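About Plastance

Plastance is a digital publishing studio serving colleges, museums and public libraries. We plan, design and build interactive publications: annual reports, course catalogs, visitor guides and exhibition companions that can be read on a phone, a tablet or a desktop computer without a separate download.

The company was formed when Svenja Riedl and Pieter Coetzee merged their two practices, one in editorial design and the other in web development. Ms. Riedl serves as Managing Director. Mr. Coetzee is Director of Technology and is responsible for the publishing system on which all client work is built.

Our Work

To date the studio has delivered 927 publications for 110 client institutions. Most clients come to us with a printed document that is already well established, such as a catalog that faculty and students have used in the same form for many years. We begin with a content review, in which each section is read, assigned an owner at the client institution and marked as permanent, annual or subject to change during the year. Design starts after the review has been signed.

Publications are delivered with an editing area that client staff can use on their own. Text, tables, photo galleries and video may be updated at any time, and earlier versions remain on file. Training for new editors is included in every contract and is offered again each May, ahead of the busiest season for academic catalogs.

Accessibility

All publications are tested with screen readers and by keyboard alone before release. Color contrast, captions and reading order are checked by a member of staff who did not work on the project. Written results are provided to the client together with the finished publication. Where a client supplies older documents that do not meet current standards, we will quote separately for their conversion.

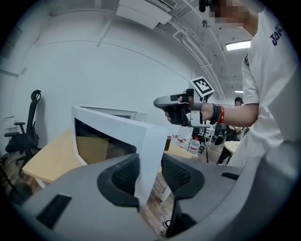
Hand-held gripper with a square printed marker mounted on top.

Our People

Danang Mandagi leads the design group and supervises typography, illustration and page templates. Before joining Plastance he designed wayfinding signs and printed guides for regional museums. Riaan Mokgethi is Head of Client Services and is the first point of contact for new institutions. Gediminas Mägi manages editorial review, including the work of our freelance copy editors and indexers.

The studio maintains two offices. Design and editorial staff are based at the Tistside office, which also houses the training room. Development and technical support are located in the Demirtaş Building. Visits to either office are by appointment.

Partners

Hosting and backup for client publications are provided by Falteteck under a long-term agreement. Clients that prefer to host publications on their own servers may do so, and our technical staff will assist with the transfer.

Working With Us

Requests for proposals should be addressed to Client Services. Please include the page count of the current publication, the intended release month and the number of staff who will need editing access. Existing clients should continue to use the support desk, which opens at 8:30 a.m.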